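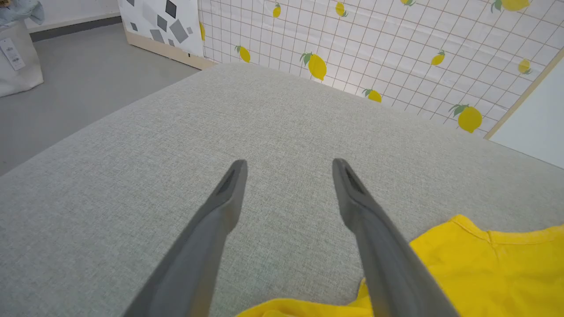 Fingertip alignment on the Murner gripper, the way I do it

I check mine every August and any time cloth starts slipping. Power off first, please! Back out the two screws at the base of each finger (mine are M3), wipe the mating faces, then snug them so the finger still moves a little.

Now power up and close at the lowest force setting. The rounded tips should meet evenly, with the slots on the inner faces lined up. If one sits high, nudge it down and tighten.

Then I jog to 100 mm over the cushion, come down slowly and try a pinch on something soft, like the yellow cloth. I run 6 pinches, and if one slips I start over. Trefor Maddocks swears by doing it after every 600 cycles, but he folds a lot more shirts than I do.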